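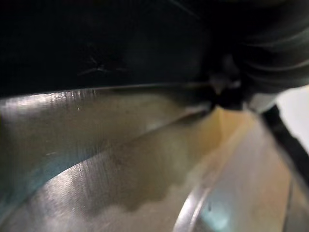
Section 4: Putting up the parade-route bunting and the big flag

Okay, so by now you should have the street map from Section 3 folded up in your pocket and your bunting sorted by block. If you don't, go back and do that first. I'll wait! Everything in this section is for the morning crew on Founders' Day, and I've set up the Arboleda route enough times that I can nearly do it half asleep (I have done it half asleep, see the caution under step 5).

What you'll be hanging: 2,000 feet of bunting along Borngate Avenue, plus the large town flag across the front of the library.

1. Start at the library end at 6 a.m. The street is closed to cars by then, but delivery vans sneak through from the bakery side, so put your cones out before you open a single box.

2. Lay each string on the sidewalk, full length, before it goes up. The strings are 70 feet each and they love to twist. Walk along it once and flip any pennants that are facing the wrong way.

3. Clip the first end to the lamppost hook. The hooks are the old Larnetti ones and they open toward the street, so come at them from the curb side with your thumb on the spring.

Note: if a hook is painted shut, skip it and use a strap from the green bag. Please don't chip at the paint. I did that once and got a very polite letter from the town.

4. Carry the loose end to the next post and pull until the middle hangs a little above a tall person's reach. I like more sag than most people do. It looks friendlier, and the wind goes easier on it.

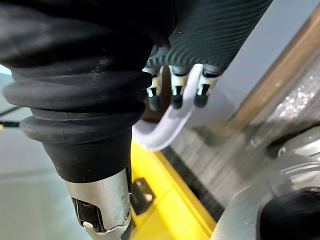 5. Tie off with two half hitches and leave a tail about as long as your hand. You're going to be undoing all of these at five in the afternoon with tired fingers, so no fancy knots.

Caution: one person on the ladder, one person holding the ladder, every time. I went up alone one year, missed the bottom rung coming down and marched in the parade with a bag of peas taped to my ankle.

6. When you get to the Iludside Bridge, stop. Nothing gets tied to the railings, and the bridge stays bare so the high school band can get its banner across. Pick up again at the far side with a fresh string.

Now for the flag. It's heavier than it looks, and you'll want four people, five if it's breezy.

7. Unroll it on the library lawn on top of the two blue tarps. The grass is soaked at that hour and the white stripe shows everything.

8. Check the grommets along the top edge. Any loose ones get a loop of cord through the webbing behind them.

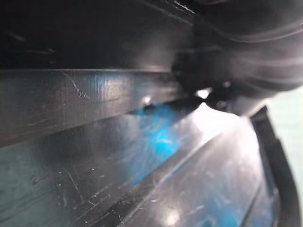
9. Attach the two upstairs lines first, left and then right, and have the window people raise it together. Somebody on the lawn should call the pulls out loud. Natnael Ayele has the best voice for this and can be heard from the post office, so grab him if he's around.

10. Fasten the bottom corners loosely to the planters. If you pull them tight, the whole thing turns into a sail.

Caution: if the wind is strong enough to lift the bottom edge up past the front door, bring the flag down and leave it down. The parade will be fine without it.

Once the corners are on, collect the empty boxes and stack them inside the library's side entrance, lids in the top one. Cones stay out until the last float has gone by. Then go find breakfast, the pancake tent opens at eight and the line gets long fast.

Takedown is in Section 5.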